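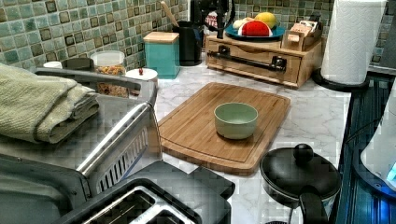
Looking after a board with a juice groove

A bamboo board that lives out on the counter gets used for everything, and the groove is the part we all forget. I go along mine with an old toothbrush and a drop of dish soap, rinse both sides (always both, or it may warp on you!), and stand it on edge overnight. Every October I rub in two coats of mineral oil and leave it be until morning.

Keep a little bowl on the board while you chop – scraps, garlic skins, lemon seeds, they all go in there and your groove stays free for the juice. Fold your towels well away from anything that heats up, toaster included, and let the toaster cool before you tip out the crumbs.
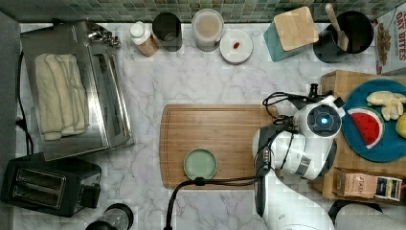
Despina Alexiou wrote in that she skips the soap and scrubs her groove with coarse salt and half a lemon, then wipes it down with a damp cloth – and she oils hers twice as often as I do, the winters in Pivdale being so dry.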